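The woman who runs the Karnton tool library has one rule about carrier bags, and I broke it before I'd got my coat off. I had come to return a spirit level, two clamps and a box of masonry bits, all stuffed into the same bag, and she took it off me at the door with the look my mum used to give me when I came home with one shoe.

"You're the one doing the interview," she said. "I suppose you'd better come through."

Through is the back room, where everything that comes in gets looked at before it goes on the shelves again. I'd been borrowing from the library for ages without ever seeing it. You hand your things over at the front hatch, somebody ticks you off, and away you go. It's a narrow room with a sink, a radiator that clanks, a long run of shelving and a white table pushed up against the wall, and that table is where most of our chat happened, her on one side with a mug and me on the other trying to write with a pencil that turned out to be a carpenter's one, flat as a lolly stick.

She didn't want her name in this. "Put that I'm the one who shouts about rust, they'll all know who you mean." She started the library after a clear-out at her father's house, when she and her brother found eighteen screwdrivers in one kitchen drawer and not a single one in the shed. They filled the boot of her car, and she drove it about for most of a winter because she couldn't face taking it all to the tip.

"Then a neighbour asked if I had a hacksaw," she said, "and I thought, well, I've got a car full of hacksaws. So I lent him one, and he brought it back with a jar of chutney, and I lent his sister a sander. That was the whole business plan, really!"

It's grown a bit since then. There's a second branch over in Pesell, open on alternate weeks, and the two swap stock in the back of a van when somebody remembers to put petrol in it. She still does most of the checking herself. I asked what checking means, and she pulled my clamps out of the bag and wound them open and shut, very slowly, listening.

"Hear that? Dry. You've had these in a garage." (I had had these in a garage.)

Every evening they're open goes the same way. From six o'clock people come to the hatch with their returns, and by half past seven the back room is full of bags. Some folk bring the tool in the case it went out in, with the lead coiled and the manual tucked down the side, and she speaks of those people with great tenderness. Everybody else uses whatever is hanging on the back of the kitchen door. She empties each one on to the table, sorts what's in it, wipes it down and writes the label.

"It's always the small stuff that gets lost," she told me. "You'd think it would be the other way about, but a tile cutter comes home every time. Where would you put a tile cutter? You trip over it. A tape measure, though, that goes in a coat pocket and you don't see it until the coat goes to the charity shop."
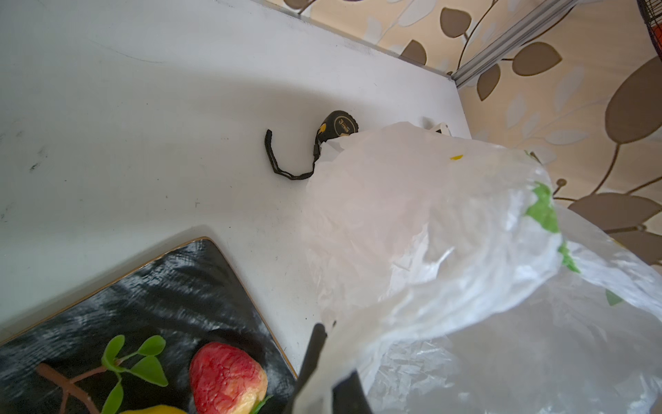

She has strong feelings about tape measures, and once we'd got on to them there was no getting off. The long ones are for gardens and for people measuring up carpets, and they come back full of grit. The short ones, the three-metre sort, are what most of her borrowers need for shelves and curtains and working out if the sofa will go up the stairs. She'd give everyone in Karnton a short one if she had the money. She likes a wrist strap on them too, because of ladders.

"I've had one dropped on me from a loft hatch," she said, touching the top of her head. "It was only a little one and I still saw stars. Put your hand through the strap. It takes a second."

I wanted to know how you check a tape, as it had never crossed my mind that a tape might need checking. She was delighted to be asked. You pull it out to the end and look for kinks, especially in the first bit, where people bend it back against a skirting board. You make sure the lock holds. Then you look at the metal hook on the end and give it a waggle, and it should move slightly. I said that sounded like a fault, and she put her mug down.

"Everybody says that! I've had a man hammer one flat for me as a favour. It's meant to slide. It moves by its own thickness, so you get the same answer if you're hooking it over something or pushing it up against something. He was so pleased with himself, bless him, and I had to throw it out."

After that comes the wiping. She uses warm water with a drop of washing-up liquid on a cloth that's been wrung out nearly dry, and she runs the blade back in slowly through the cloth, so that whatever's on it doesn't end up inside the case. Let it whip back on its own and it takes the sawdust in with it, and one day it simply won't come out again. I have let every tape I've ever owned whip back on its own. It's half the fun of having one.

We did get round to the carrier bags in the end, which I'd been dreading. Her objection isn't to the bags themselves, and she keeps a great wad of them under the sink for muddy things. It's the mixing she can't stand. Put a chisel in with a paintbrush and something wet, tie the handles in a knot, leave it in a porch for a week, and you've ruined three things at once. Her rule, which is printed on the membership card and which I had plainly never read, is one tool to a bag and no knots.

"If it's knotted I have to cut it," she said, "and then I've wasted a bag as well as an evening."

I asked what the oddest return had been. She thought about this for a good while. A glue gun with the glue stick still in it and a birthday candle stuck to the glue. A wallpaper steamer that had been used, very successfully by all accounts, for puddings. And a drill case from a couple at Flulavell which had no drill in it at all, only a pair of baby's socks, neatly folded. They rang up mortified the same night. The drill was in the cot box, and the shelf above the cot was up, so she counts that one as a success.

Does she ever charge people for things they lose? Hardly ever. There's a deposit of two pounds on small items and thirty on anything with a motor, and most people forget to claim the two pounds back, so it pays for the oil and the labels. She'd rather have somebody own up to a lost tape than stop coming out of embarrassment. A few have stopped coming, she thinks. She'd like them to know that it's fine.

By this time the kettle had been on twice and my tea had a thin film of something on it that I decided was sawdust. She'd been working the whole time we talked, I realised. The clamps were oiled, the masonry bits were in size order in their box, and my spirit level was lying on the windowsill having its bubble inspected. She does it without looking, the way some people knit.

I asked what she needs most, in case anyone reading this has a full shed. Stepladders, she said straight away, the short kind, in good order. Pipe cutters. Extension leads, but they have to be tested before they can go out, so please don't leave them on the step in the rain. She does not need any more screwdrivers. She asked me to say that twice, so: she does not need any more screwdrivers.

There's a move coming as well. The library has been offered a bigger unit on the Marwat road from January, with a proper counter and parking outside, and she's torn about it. The shelves would all fit on one wall. But it's further for the people who walk, and she's fond of the clanking radiator. She said they'd try it for the winter and see who turned up.

I left with a staple gun, signed for, and a bag of its own to carry it home in. She called after me down the passage when I'd already got the front door open.

"No knots!"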